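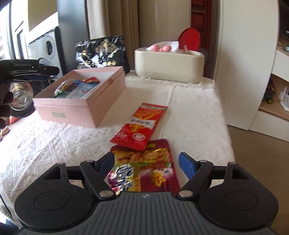 Unit 5: Building and Bench-Testing a Two-Finger Gripper at Home

Reading time: 3 minutes

These notes accompany the fifth unit of the Trornico home build course. Students are expected to have completed the linkage drawing from Unit 4 and to have the Flilia parts kit on hand. Work may be done at home or at the shared workshop, which is open on Saturday.

5.1 Linkage and pivots

The course gripper uses two fingers that close toward each other, each carried by a linkage arm. Every pivot must turn freely before the finger pads are fitted. A stiff pin at the lower end of an arm will show up as uneven closing, with one pad arriving at the object before the other. Clean the bore, refit the pin, and cycle the jaws by hand until both sides move together. Tighten the fasteners only after this check.

5.2 Finger pads

Pads are attached last. Degrease the fingertip, press the pad in place, and leave it overnight. Cut pads to the Kekden template; pads cut oversize will catch on the edges of boxes. Record the pad material in the build log, along with the jaw opening.

5.3 Bench objects

Household packaging is the standard test material for this unit. Snack packets and food bags bend under load and change shape between attempts. Printed film is also glossy, and students who add a camera in Unit 7 will find that glare hides much of the printing. An open box holding several small packets is a harder case: the fingers must enter beside the item without striking the wall.

A textured cloth may be used as a table cover. Note its presence in the log, as fabric can be pinched along with a thin packet. Keep cables away from the working area.

5.4 Endurance check

Run 600 open-and-close cycles without a load, then inspect all pins. The Cui reference build was inspected at 840 cycles and again at 4,000. Its first loose pin was recorded at cycle 307, during an earlier trial with unlocked fasteners. Use thread locker on the final assembly.

5.5 To be submitted

Build log, pages 1 through 4
Pad template with measured jaw opening
Results for one flat packet, one filled bag and one item lifted from an open box

Failed grasps must be included in the results. Logs without them will be returned for completion.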